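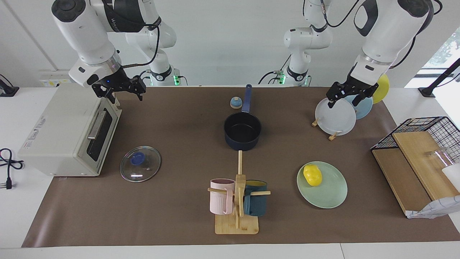 Toaster oven and upright plate on the work mat, robot arms above.

Interim report to the funder: security and preparedness at shared places of worship, Farncombe district
Grant reference 3044
21 August 2022

1. Status

The grant covers physical security reviews, door staff training and a common incident log for congregations in the Farncombe district. Work is on schedule except for item 3, which is two weeks behind. Spending is within budget on every line.

2. Site reviews

Reviews were finished in July at 20 sites, including the synagogue on Zurndale Road, the Abu Hammour mosque and the parish halls on the north side. Each review looked at entrances, outside lighting, locks, sight lines from the street and the way people leave the building when a service ends. Written findings went to each site within a week of the visit.

The most common finding was a side door left unlocked during services for latecomers. Most sites have agreed to close that door at the start of the service and admit latecomers through the front. Three sites cannot do this under the fire code without new hardware - quotes have been requested and are attached as Annex B.

Lighting in parking areas was rated poor at roughly a third of the sites. The grant does not pay for fixtures. Owners were given the application form for the county's small works fund.

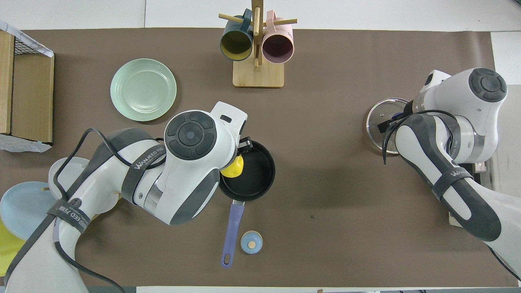
3. Incident log

The log runs on Vorneo, the shared reporting system chosen last year. Sites enter threats, vandalism, suspicious calls and harassment on a single form. Entries can be seen by the site that made them and by the district coordinator. Release to other congregations needs the consent of the reporting site.

Two problems remain. The form does not yet accept photographs larger than the default limit, and the Arabic and Hebrew versions have not been proofread. Both are due for correction before the fall holidays.

4. Training

Sessions for greeters and ushers covered calling 911, locking down a room and speaking with an unknown visitor at the door. A first aid module was added at the request of several sites. Attendance sheets are in Annex C.

5. Next period

Follow-up visits to the three sites with open door findings. Release of the corrected log form. Second round of training, with an evening option. No change to the budget is requested.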